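I've been living with the Mudix countertop organizer set since March, and Birutė from my supper club keeps asking whether she should get one, so I'm writing it all down in one place and then I can just send her the link.

Quick background if you're new. My kitchen is tiny. It has one decent run of counter, and on that counter I have a kettle, a toaster, a knife block, the oils, and a stack of mail that I swear breeds at night. I cook nearly every evening and I was chopping onions on a board balanced half over the sink. Something had to give!

The set I bought came from Becerra, the housewares place over in Telbridge, and it cost me $141 with tax. I know. For trays! You get two long flat trays, a raised shelf that's meant to sit at the back against the wall, a caddy for utensils, and a bag of little rubber feet. There's a cheaper version without the shelf, and I'll come back to that.

**Putting it together**

The trays need nothing, you just wash them and put them down. The shelf is another story. It has 6 screws and the tiniest hex key I've ever held, and the instructions are one folded sheet with drawings that all look the same. I put the legs on backward the first time (my fault, mostly) and had to undo the whole thing while the pasta water boiled over. Second go took maybe the length of a podcast ad break. Tighten everything a little, stand it up, then tighten properly, or it'll rock.

The rubber feet are terrible. I'll just say it. They're peel and stick, and the stick part gave up on me by the second week. I found one in the dish rack and another one inside a mixing bowl. I wrote to Mudix and a very nice person named Thandeka Mofokeng answered me on a Thursday night, way past office hours, and mailed out a new bag for free. The new ones are holding better, but I also cleaned the bottoms with rubbing alcohol first, so who knows which of those did it.

**Using it every day**

So the trays. I love the trays. I didn't think I would have feelings about a flat tray but there you go. The oils live on one and the coffee stuff lives on the other, and when I want the counter back I pick up a whole tray and move it to the top of the fridge. That's the entire trick. Before, wiping down the counter meant moving eleven sticky bottles, so I wiped it a lot less than I'd like to admit to my mother.

The lip is low, which I go back and forth on. It's easy to slide things on and off, and coffee grounds brush right out. But a real spill goes straight over the edge. I knocked over the soy sauce while I was on the phone with Thulani and it was under the toaster before I'd even said the bad word. A lip twice as high would have saved me.

The shelf I like less. It looks great in the store. At home it's just a bit too deep for my counter, so the knife block sticks out in front of it, and whatever ends up underneath is gone forever. I found a bag of cardamom under there that I'd already replaced. If your counters are full depth you might be fine. Amerley Agbenyega, who has a much nicer kitchen than me, has the same shelf and keeps her mugs under it and thinks I'm being dramatic.

The caddy is a caddy. It holds spoons. It tips over if you put the big ladle in with nothing else, so put the ladle in last and lean it toward the wall.

**Cleaning**

They say hand wash. I ran one tray through the dishwasher on the hot cycle to see what would happen and it came out fine, and then I did it again and it came out with a very slight bend in one corner. So, hand wash! Turmeric leaves a mark if you let it sit overnight. Baking soda paste got most of it out of mine, and the rest I've decided is a shadow.

**Where to put the tray**

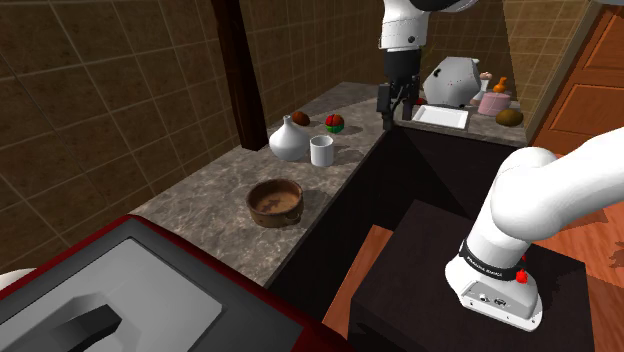 *Flat white tray toward the back, with counter still showing in front of its edge.*

Pushing the tray back made more difference for me than anything else. I had mine right up at the front at first and kept catching it with my elbow – and then I'd be chopping in the leftover strip behind it like a fool. Back it goes, tall bottles at the rear, salt at the front where your hand lands.

**Versus the Zumus one**

I borrowed my neighbor Mechthild's Zumus set for a week to compare. It's heavier and the lip is higher (yes please), and the feet are screwed on, so they stay put. But the trays are so heavy once they're loaded that I stopped lifting them, and then I stopped wiping under them, and we were right back where we started. Nice looking, though. If you never move your stuff, get that one.

**Would I buy it again?**

The trays, yes, tomorrow. The full set, no. Get the cheaper version without the shelf and spend the difference on a good cutting board. Birutė, I know you'll want the shelf anyway – come over and I'll sell you mine, screws included.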